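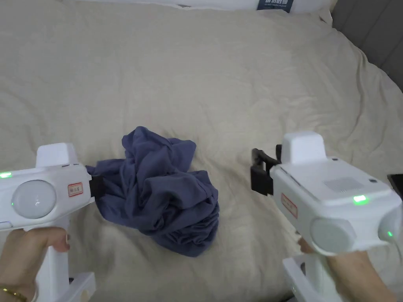 Textilteil auf beigefarbenem Laken, ungefaltet

Protokoll der Besprechung Wäsche und Bettenausstattung, Haus Lellberg, Mo. 30. März

TOP 1 Bestand
Der Bestand umfasst 804 Teile, davon 74 zur Aussonderung vorgemerkt. Nachbestellung bei Virnent, Lieferung im Mai.

TOP 2 Falten auf dem Bett
Teile mit gerafftem Rand werden künftig getrennt von glatter Ware abgelegt. Maß für den Stapel: höchstens 12 Teile. Die Faltanweisung von Grirlow gilt unverändert weiter.

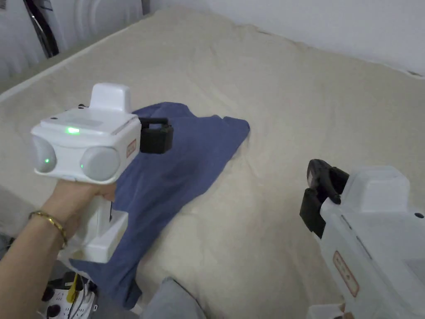 Die Ablagefläche für Oberbekleidung war strittig. Beschlossen wurde, nur die Bettmitte zu nutzen. Ein blaues Stück Stoff, das wie hier bis über die Bettkante hängt, ist vor dem Falten ganz auf das Laken zu ziehen und glatt zu streichen. Das Laken bleibt dabei aufgelegt.

TOP 3 Verschiedenes
Angebot Arango für Regalböden liegt noch nicht vor. Wiedervorlage in der nächsten Sitzung.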